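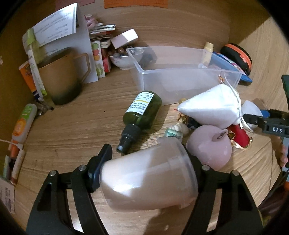

ok thread time. I spent most of May on the dullest piece of our stack, the bit that turns a person waving two grippers over a cluttered shelf into trajectories a policy can learn from, and I have Opinions now 🧵

---

The setup, for anyone new: person holds a gripper in each hand, each one has a camera on it, we record, we recover the camera path and the jaw opening, we train. No arm in the room while you're recording. My job is everything between "we recorded" and "we train."

---

The package is called **Andik**. It started as a weekend script by Fulgencio Aguirre and it still has a function in it named `fix_it_again`. I've been told I'm not allowed to rename that one until I understand it. (I don't yet.)

---

Problem one: see-through stuff. A clear cup, a clear storage box. I love them at home and hate them at work. The tracker looks for points that stay put in the world, and a clear plastic wall hands it highlights that slide along the surface as the camera moves. It happily locks onto those and the recovered path starts to swim.

---

It gets worse when the clear thing is *in the jaws*. Now it takes up the middle of the view, it moves with the camera, and the tracker sees a big patch of world that never goes anywhere. So it decides you must be standing still. You are very much not standing still!

---

The jaws themselves are easy, they're bolted on, so you draw one mask per jaw opening and you're done. The held object is the hard part. It can be any shape, and on a bad grab it rotates while you carry it.

---

What I tried first: segment the held object every frame with a big model. Lovely masks. Also so slow that Araceli Montoya asked me if the job had crashed. It hadn't, it was on episode 2.

---

What I do now is way dumber. Take the camera motion from the IMU over a short window, predict where every tracked point should land if it belongs to the world, and throw out the ones that refuse to move like the world. Points that ride along with the gripper get tagged "held" and go in their own bucket.

---

And the bucket is useful! When "held" fills up right as the jaws stop closing, you've got a grasp event, no labeling needed. When it empties before the jaws open, something slipped. I got a free drop detector out of a tracking fix and I'm still a bit smug.

---

Caveat before someone asks: it's bad on smooth, plain objects, because there are hardly any points on them to tag. A mug with a nice soft color fade and no print on it is basically invisible to this. For those we fall back to the slow segmenter, only on the frames around the close.

---

Problem two: two hands. Each gripper gets its own path in its own little coordinate frame, and you need them in a shared one or the policy learns that the left hand lives inside the right hand.

---

Old way: hold both grippers over a printed marker at the start of each session. Works great if people remember. People do not remember. I wrote the instructions and I forgot three times.

---

New way: both cameras look at the same shelf, so match the shelf. Clutter is your friend here. Printed cartons, stacks of cards, handwritten notes, a bowl of marbles (ok the marbles are borderline, too many near-identical shiny dots, the matcher gets very excited and very wrong). Anything flat with ink on it is gold.

---

I ran this on a batch of 400 recordings and 61 of them refused to line up. I had a whole theory about lighting. I wrote the theory down. I presented the theory, with slides.

---

Olaia Pacheco opened five of the bad ones, watched them, and said "the other gripper is in most of your matches." Yep. Each camera could see the *other* gripper reaching in, and raised lettering on a black jaw makes a fantastic feature. The matcher was lining up the two views on something that was moving.

---

So now there's a second mask, for the other gripper and the hand on it. We already know its rough path from its own camera, so after the first pass you project it into the view, blank out a generous blob, and solve again. Two passes, tiny code change, and I deleted the slides.

---

Small thing I'd tell past me: make the blob bigger than feels right. Fingers stick out past the handle, sleeves exist, and you lose very little by giving up some shelf.

---

Problem three is jaw width, and it's kind of boring, so I'll be quick. We estimate it from the image. With something squishy or thin-walled in there, "jaws stopped" and "jaws at the commanded width" are different numbers, and a human squeezes until it *feels* fine. The robot has no idea what fine felt like.

---

For now we store the width plus a "still squeezing?" flag, and the controller treats the flag as permission to push a little past the width, with a force cap. Ita Tierney picked the cap by handing the arm a lot of plastic cups. I'd like it to come from the data someday. Today it's a constant in a YAML file and it's called `ita`.

---

Tooling bit, because that's what I'd want to read: the best thing I built all month is a page that shows both wrist views side by side with the surviving points drawn in green and the rejected ones in red. Took an afternoon. I found more bugs with it before dinner than I had with a month of error plots.

---

It also has one keyboard shortcut, J, for "jump to the next place where the two paths disagree." Adoración Zabala uses it so much that she asked for a K to go back. K shipped the same evening, I'm not a monster.

---

Stuff that's still broken:

- fast wrist flips (motion blur, the tracker just gives up)
- reaching inside a clear box, where you get wall highlights *and* whatever is behind the wall
- strings. Anything tied with string. The string moves, the mask doesn't cover it, I have no plan

---

Next up is running the new pipeline over the full 1,000 recordings in our Collado set and retraining, same policy, same seeds, only the paths changed. I'll post the comparison even if it's embarrassing. Araceli has bet me a lunch on the clear-box tasks not getting any better.

---

Couple of replies rolled into one: yes, the held-point trick needs decent time sync between camera and IMU, and if yours is off you'll tag half the shelf as held. Check that first. And no, I haven't tried it on head-mounted video, somebody please do and tell me.

---

Oh, and I read `fix_it_again` last night. It flips a quaternion sign. Then, sixty lines later, it flips it back. I have left a comment for Fulgencio and I'm going to bed.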